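Weekend Bench Assistant, Altow Tool Library

Altow Tool Library is hiring a part-time bench assistant for the fall. We lend hand tools and small power tools to members in the Altow area and run repair evenings in the back half of the building on Paulauskas Street.

The job is 11 hours a week, split between Saturday and one weekday evening. The position runs through the end of October and may be extended if our funding is renewed.

What you will do

Check tools in and out at the front counter. Clean, oil and sharpen returned hand tools. Tag anything damaged and put it on the repair shelf for Rafsan Rathnayake, our shop lead. Help members find the right tool for the job they describe. Set up tables before repair evenings and put them away after.

We have 1,000 items on the shelves, so you will spend your first two shifts learning where things live. Kumudini Abeysekara handles training and the lending software.
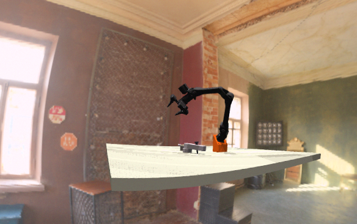
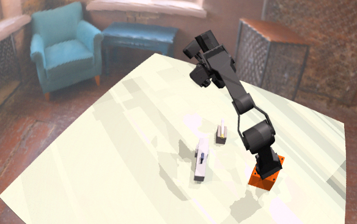

Pale tabletop with robot arm on an orange base, two views

What we are looking for

You should be comfortable with basic hand tools and able to tell when one is not safe to lend. You need to be able to lift 80 pounds with a second person helping. Shop or counter experience is useful. A driver's license is not required. Applicants must be 18 or older.

We can train you on sharpening. We can't train you on being patient with people who return things late, and there are a lot of them.

Pay and schedule

Pay is hourly and is paid every two weeks. Saturday shifts start at 9 a.m. Your weekday evening will be Tuesday or Wednesday, and we will settle that with you before you start. Bring closed-toe shoes. Gloves, aprons and eye protection are kept at the shop.

How to apply

Send a short letter and the names of two references to Kanini Sang, or leave them at the front counter in an envelope marked Bench Assistant. A resume is fine but you don't need one. Tell us which tools you use most and which evenings you are free.

Applications are due Thursday, August 1, 2024. We plan to interview 4 people the following week. Interviews take half an hour and include a few minutes at the bench.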